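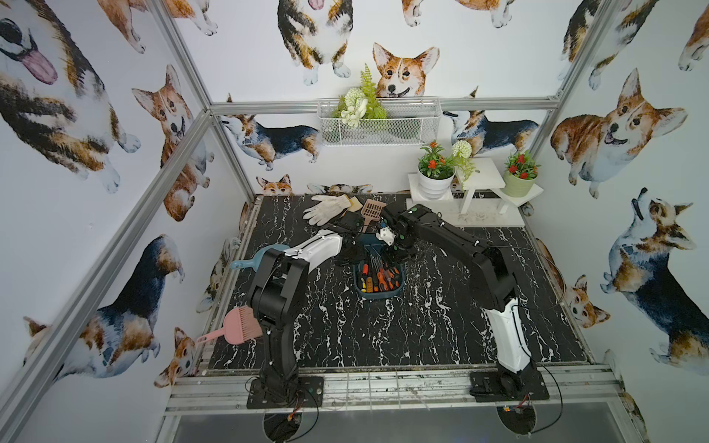

Why did the Ivbridge gauge read high for eight days?

The float was resting on silt.

Janaína Rocha wrote those two lines at the top of the form and then stopped, as the form allowed 1000 characters for cause and she had used fewer than a hundred. The district office at Gamelby returned short answers. She had been a river gauger for 5 years and had received 615 forms back, all of which she kept in a drawer at the station, sorted by reason for return.

She added that the stilling well was a vertical pipe, open to the river through an inlet near its base. Water in the pipe stood at the level of the river outside. A float on the water turned a wheel, and the wheel moved a pen. When silt filled the lower part of the pipe, the float could follow the river down only as far as the silt. Below that point the pen drew a straight line.

The line on the chart was very straight. The river had gone on falling under it.

Yabsira Tufa came in from the landing and put his boots by the heater. He had flushed the inlet twice and measured the silt with a rod.

"Did you write down the depth?" she asked.

"On my hand."

She copied it from his hand. The last digit had run into the crease of his palm and could have been a three or an eight. He went back out to measure again.

While he was gone she read the observer's book. Ivbridge had a staff gauge as well as the float, a painted board fixed to the second pier, and a paid observer read it each morning and entered the figure. The observer was a man named Hadgu who lived over the boat shop. For all of the days in question his entries agreed with the pen to the last division, including the days when the pen was wrong.

She turned back through the book. In September he had disagreed with the pen often, by small amounts, in the way that a person looking at moving water will. The disagreements became smaller in winter. After a certain page there were none. The handwriting had changed a little there too, the sevens now crossed.

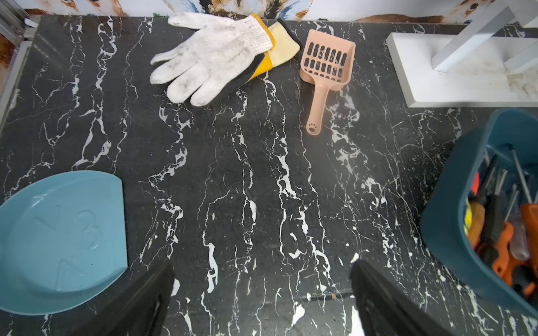

Tufa returned with the depth on a piece of card. It was a three. He stood dripping on the mat while she showed him the page.

"He's reading the chart," Tufa said. "He comes in here and copies it."

"He has no key to this room."

"Somebody does."

There were two keys. One was on her belt and the other hung at the boat shop, in case of flood. She walked over with the book under her coat. The woman behind the counter was sorting shackles by size and did not look up until she had finished the row.

"I came about the readings," Rocha said.

"They're done. I did them this morning."

"And Mr. Hadgu?"

"He can't manage the steps to the pier now. He can't see the board from the window, either, but he likes me to tell him the number." She wiped her hands. "I thought the machine would be more exact than me."

Rocha said that the machine had been wrong. She explained the silt and the float. The woman listened with attention and asked what the river had really been on those days, and Rocha told her that the value could be estimated from the gauge upstream at Welis, with an allowance for travel time, and would be marked in the record with an E.

"I told him it was holding steady," the woman said. "He was pleased."

Overhead a chair moved. Rocha wrote the new observer's name on the inside cover of the book, below the old one, and left the old one as it was. Then she asked if there was a lamp, as the light was going, and the two of them went down the steps to read the board.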